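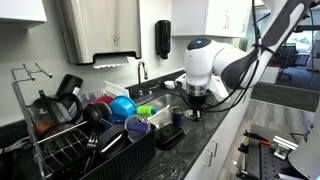
Minutes taken and typed up by Ivan Hnatiuk, Wernuvness shared kitchen, August

Kitchen users' meeting, seventh-floor kitchen (729)

Present: two from Hikness, three from Gesunden, one from Lodhi, and me. A second person from Lodhi came in for the hot water, stayed for item 2, voted, and left.

Apologies: Gesunden's office manager, who sent her opinions by email. They ran longer than these minutes will.

The meeting opened at 3:10 p.m., having been called for 3:00. We stood, as the chairs are in the other room and moving them is a separate argument, deferred from last time.

1. Minutes of the previous meeting

Approved with one correction. Hikness did not "agree to take the sponges in hand." Hikness "noted the sponges." The record has been changed and Hikness may sleep.

Matters arising: the squeaking cabinet door was fixed. It now squeaks on closing only, and we voted to call that fixed.

2. The dish rack

Took up most of the hour. The rack holds a reasonable load for a kitchen this size, and we treat it as a cabinet with a drain. Lodhi's position is that things go in wet, get dry, and then stay there as if they were paying rent. Gesunden's position is that everybody knows this and everybody does it, Lodhi included. Lodhi did not dispute the second part.

The coffee carafe got its own discussion. It goes into the rack with its lid on, and a brown tinge has been seen toward the bottom of the glass. There were two schools of thought: that it is a stain, and that it is coffee. Hikness offered to smell it and was asked not to during the meeting.

Agreed:

- Carafe to be washed with the lid off and dried with the lid off. The lid can go next to it. They will find each other again.
- The white cutting board may go on standing at the back against the wall. It dries fastest there and is the one thing in the rack with a settled place.
- Flat lids go on edge. A lid lying flat on top of the pile keeps everything under it damp.
- Forks go tines up. Gesunden asked for tines down on grounds of safety. Put to a vote, tines up carried by one, that one being the gentleman who had come in for the hot water.
- The rack gets emptied at 5:00 p.m. by whichever office has the week. Things are put in the cabinet above, in any order. We tried having an order in the spring and it lasted until lunch.
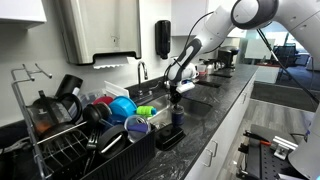

3. Paper towels

We get through a lot of paper towels. The last box was 200 packs, bought on the understanding that it would see us through to the holidays, and it will not. Gesunden wondered whether people are using them to dry dishes. There was a silence in which several people looked at the dispenser.

Hikness raised the matter of smudges on its steel front. Whoever has wet hands presses the front to steady it, then pulls. The advice from the room was to pull with both hands, straight down, and leave the front alone. A damp cloth will take the marks off. Lodhi asked whether we own a cloth. Action on me to find out.

The soap dispenser beside it is satisfactory. I record this because it is the only object in the kitchen to have come through two meetings without a complaint, and I thought it should be written down somewhere.

4. The sink and the front edge of the counter

Cups. They are stood in the sink, beside the sink, and at the front edge of the counter, where a sleeve can get them. Gesunden's email used the word "elbow" four times. The point was taken.

Hikness argued that a tall tumbler needs somewhere to stand while its owner is deciding whether to wash it. Lodhi asked how long that decision takes. Hikness said it depended on the afternoon.
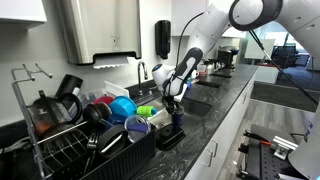 The compromise, which pleased no office in particular, is that a cup may be parked beside the sink for as long as it takes to make another drink. After that it is to be washed, dried and taken back to a desk, or put in the rack and counted as part of the 5:00 round. Tumblers with lids are washed in two pieces. The seal comes out too. (There was some surprise at this. Two people left the meeting not quite meeting each other's eye.)

It was also agreed that food containers go home on the day they came. A clear container with no lid, or a lid with no container, will be kept for 17 days and then offered to anyone who can make a pair. Gesunden thought 17 an odd number to settle on. It was what remained after Lodhi said ten and Hikness said a month, and it was getting late.

5. Brushes and sponges

We have more brushes than we have jobs for them. The suggestion from Gesunden was to give each color a job: green for dishes, blue for bottles and tumblers, teal for the sink itself. Hikness pointed out that after six in the evening blue and teal are the same color. Gesunden said they are not. A comparison was made at the window and Gesunden was found to be correct, in daylight.

Carried, with the addition of a strip of tape on the teal handle. Lodhi has tape.

Sponges: one out at a time, replaced on the first of the month, or sooner if it has begun to have a presence. It should be squeezed out and stood up after use. A sponge left in the basin to soak is not "soaking."

6. Money

The kitty stands at $200, all three offices having paid, one of them after a reminder and a follow-up to the reminder. Out of this we approved:

- dish soap, the large one
- a pack of sponges
- a cloth, if the answer to item 3 is that we do not own one

Hikness asked whether we could stretch to a second dish rack. This was discussed for longer than it deserved. The feeling was that a second rack would be full by the end of the week, and that we would then be holding this meeting about two racks. Not carried. Hikness asked for its disappointment to be minuted, and it has been.

7. Questions put before the meeting

These were left in the box on the windowsill. The one about the refrigerator is held over until the person who wrote it is willing to sign it.

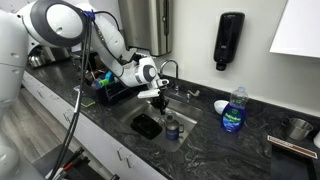
Who wipes the basin down at the end of the day?

The office that has the week, straight after the rack has been emptied. Rinse it, go over it with the teal brush, and take out anything left standing in the bottom. Mugs found there go in the rack after a wash. The handles on the faucet get a wipe as well, when there is a cloth.

8. Rota

Lodhi, then Gesunden, then Hikness, then around again. Lodhi goes first by virtue of having spoken least about the sponges. The list will go up inside the left-hand cabinet door, the one that squeaks on closing, so we will at least hear people checking it.

9. Any other business

Hikness: the good peeler is missing. Anyone who has it can put it back in the drawer and nothing further will be said.

Gesunden: could people stop writing names on things in dry-wipe marker. It comes off in the wash and we then have a very clean, anonymous lunchbox. Agreed.

Actions

Ivan Hnatiuk: cloth, rota, reply to the email.
Lodhi: tape.
Gesunden: sponges and soap, receipts to me.
Hikness: smell the carafe, and report.

The meeting closed at 4:05 p.m. Two mugs were used during it, and both were washed before we left. Next meeting in the same kitchen, date to follow once Gesunden has found its calendar.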